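The Dish Drawer Problem: Loading Order and Clearing Time in a Small Kitchen

Project report, Household Methods module
Zdenka Dimitriou and Ilir Zupan
January 2024

1. Why we did this

Every shared kitchen has a person who loads the dishwasher and a person who reloads it afterward. In our group these roles were settled within the first session, and most of the arguments in this report can be traced back to that. Our question was a modest one: does it matter what order you clear a kitchen in, if the dishwasher is a pull-out drawer and the sink is already full of something else?

Our first proposal was broader and included the refrigerator. We were advised to drop the refrigerator.

2. The kitchen

We used the practice kitchen on the ground floor, known to everyone as Perić after the name on the door. It has a white counter, a steel sink and white lower cabinets, with the dish drawer built in to the right of the sink. The drawer is a good height for loading and a terrible height for shins. When it is open you can stand at the sink or you can stand at the drawer, and going from one to the other takes a small sidestep that we got much better at over the term.

A rod rack lies across the sink. It's the kind you can set things on to drain, and it is very handy until you need the basin under it. Moving it to the counter uses up the counter. Leaving it where it is uses up the sink. We tried both and wrote down complaints about each.

For the food we used toy vegetables. Real ones were in the budget until we worked out how many potatoes would be handled, dropped and stepped on between November and the end of the project. The toy ones don't bruise, and the leek in particular has held up better than we have.

3. Method

One clearing run meant starting from a used kitchen and stopping when the dishes were in the drawer, the vegetables were gathered in one place and the counter was free. We compared two orders:

Dishes first. Plates and mugs go straight into the drawer, then the vegetables get dealt with.
Food first. Vegetables go into the sink, then the dishes go in the drawer.

We did 53 runs. Eighteen of those were thrown out, mostly from the early weeks when we had not agreed on what "free" meant for a counter. Zdenka held that a sponge counts as clutter. Ilir held that a sponge lives there. The rule we ended up with is that the sponge may stay if it is behind the faucet, and neither of us is happy with it.

Times were taken with a kitchen timer and entered in a shared sheet called Trirelex, a name left over from somebody else's project that we never got around to changing. The sheet has 799 rows, a lot of which are notes.

4. What we found

Food first was quicker for both of us. The gain came almost entirely from the counter. Once the vegetables were down in the sink, there was room to set a plate down and think about it. With dishes first, we kept picking up a mug, finding a carrot in the way, and putting the mug back where it came from.

The drawer itself caused fewer delays than we expected. Plates were easy. Mugs were slower, as they don't sit well between upright tines and tend to lean — Zdenka turned hers until they stopped, Ilir let them lean. We could find no difference in time that we would defend in front of other people, but there was a clear difference in mood.

The worst single run was a dishes-first one in which the drawer was pushed shut with a plate still standing proud of the rack. The plate survived. The run was scored at 400 seconds, most of it spent standing still.

5. The kitchen in use

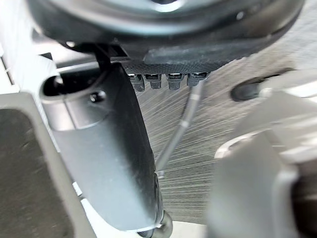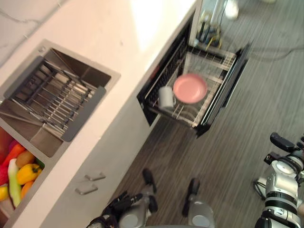 The second picture has the food-first order partway along, with vegetables in the sink and a pink plate and a white mug in the open drawer. The mug is leaning.

6. Problems with the study

Two people is a small sample, and both of them wrote the report. We also got faster as the weeks went on, so any order tried late looks better than it should. We alternated the orders to make up for this, apart from one week when we forgot.

Toy vegetables don't drip. Anyone repeating this with real leeks should expect mud, and should probably rinse them before the rack goes back.

7. If we did it again

We would fix the place of the rack before the first run and write the sponge rule down on paper. Ilir would like to test cutlery. Zdenka has asked that this be recorded as his idea.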